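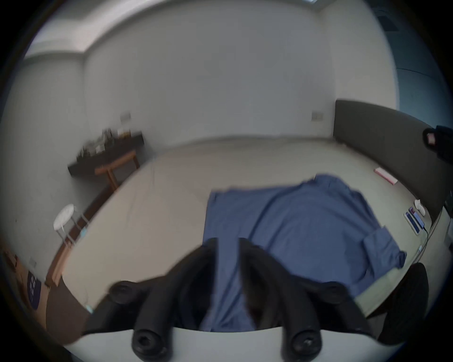 Sun 14 August

I finished the new Fondorov over three evenings last week and have been annoyed ever since, mostly by the book and partly by the way it's being talked about. The Smooth Hour runs to 281 pages. Its claim is that modern life has been sold to us as a series of removed obstacles, that each removal took a little of our freedom with it, and that the only honest response is refusal. I have read this book before. I read it under four or five other titles, and I expect I'll read it again in January, when the publishers put out their gloomy ones.

I don't object to gloom. I object to a critique that can't be wrong. Fondorov writes in one chapter that the person who uses a map on the phone has given up the city, and a few pages later that the person who makes a show of getting lost has turned wandering into a product. Fine. So who's walking around properly? The book has no answer and treats the lack of one as proof of how deep the trouble goes. If every possible behavior confirms your theory, I start to wonder what the theory is doing for a living.

Defenders of this kind of writing tell me I'm reading it too literally. It's a polemic, they say, and a polemic is meant to sting. I've heard this from people I respect and I still don't buy it. A polemic is an argument with its temper up. It still has to be an argument. When the old pamphleteers went after landlords or bishops, you could tell who was being accused and what they were supposed to have done, and the accused could answer back. In The Smooth Hour the guilty party is "the arrangement." The arrangement wants, the arrangement knows, the arrangement permits us our small rebellions. I tried for a whole chapter swapping in "the weather" and the sentences held up about as well.

The chapter everybody quotes is the one on comfort, so let me be fair to it, because it's the best written. Fondorov says that comfort is what power feels like from the inside. It's a lovely line. I copied it out. Then I thought about my aunt, who cleaned offices at night for 26 years and now has a good chair and a heated blanket, and I couldn't make the line say anything true about her. Maybe it isn't about her. But then whom is it about? The "we" in these books is a slippery customer. It starts out as everyone alive and by the end it has shrunk to a few people who went to the same schools and feel bad about their kitchens.

Šimkus handled this better. I know it's unfashionable to bring up Šimkus now, and the essays are out of print except for the Vilodham paperback with the terrible type, but the second essay in that book takes on nearly the same subject in 10 pages. It asks a plain question: when someone gives up an effort, where does the effort go? Sometimes it vanishes, and good riddance. Sometimes it lands on another person, worse paid and farther away. Sometimes it comes back to you later as a bill. You can take that question out into the world and use it on a washing machine or a pension plan and get different answers each time. I don't agree with all of Šimkus's answers. The passage on schools is silly, and the one on letter writing is pure nostalgia in a clean shirt. But I could say why I disagreed, and I'd know what would change my mind.

I went to the reading group at Skedidbridge hoping somebody would talk me out of this. It meets in the back of a bookstore, and the talk is usually good. This time people kept describing how the book made them feel: exposed, seen through, implicated. I don't doubt it. Being scolded by someone clever is a strong sensation, and there's some pleasure in it too, since the reader who feels accused on page 40 has usually been quietly pardoned by page 60. You're the kind of person who reads this, after all. The real dupes are off somewhere enjoying themselves.

That's the part I distrust most. The contempt in these books never quite reaches the buyer. It flies over the buyer's head and comes down on people who wouldn't pick the book up, who like their gadgets and their package vacations and are given no chance to explain why. Fondorov doesn't quote one of them. A theory of how ordinary people have been fooled ought to include an ordinary person, even if only to be rude to one.

One man in the group said that asking for evidence is itself part of the problem, that wanting things checked and counted is how the arrangement thinks. I've been turning that over for days. I can see a version I'd accept. There are things a survey won't catch, and some people do ask for data as a way of never having to listen. But philosophy has other ways of being careful. You can define your words and stick to the definition. You can name the strongest case against you and spend a page on it. You can say "I'm not sure." I looked for that last one in The Smooth Hour and the closest I found was a footnote about a translation.

I should admit that I agree with a fair amount of it. I think convenience is oversold. I think a person can lose a skill without noticing, and that some of what gets called choice is a menu somebody else wrote. If Fondorov had argued for any of that slowly, with a few cases where the answer came out the other way, I'd be pressing the book on friends. What bothers me is watching ideas I half believe get turned into a mood, because a mood can't be corrected, and it wears off by the weekend.

The publisher says two more volumes are coming, on sleep and on food. I'll probably read the one on food. I'd like it to contain a meal somebody cooked, with the name of the dish, and some account of who washed up afterward.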